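Sumell flat sheets, tan corrugated, sold in bundles of 20

Cardboard has no app and never needs charging. It has been the same color for as long as anyone at Dollow has been selling it, and we get asked for other colors every August. The answer is tan.

The Sumell is a plain sheet for lining, layering, wrapping corners, covering floors during a paint job, and standing between two things that shouldn't touch. It comes unprinted, so your shipment won't appear to contain someone else's bananas.

## First quality and seconds

First quality sheets have clean edges all the way around. Seconds have a nick, a crushed spot or a small tear somewhere along one side, with the outer paper lifted and the rougher stuff showing. Your mirror will not care. Mutua Mugo, who grades them, is stricter than we asked him to be, and a lot of perfectly decent cardboard ends up in the cheap pile. 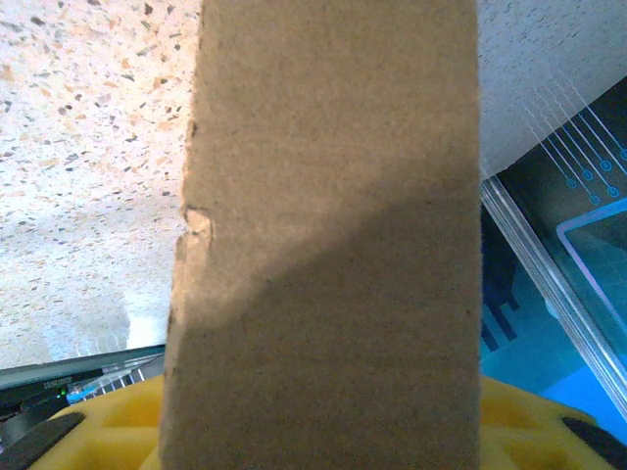 ## Ordering

- Sumell, first quality, bundle of 20: item 221
- Sumell, seconds, bundle of 20: item 181
- Mixed bundles: no, sorry, Mutua won't do it

Order 5 bundles or more and we deliver free to Urnia and Ogola. Smaller orders can be picked up at the side door until 4 p.m. Bring a vehicle bigger than you think you need, and some rope.

Store flat and dry. Returns are accepted on uncut sheets only, including from people who measured twice.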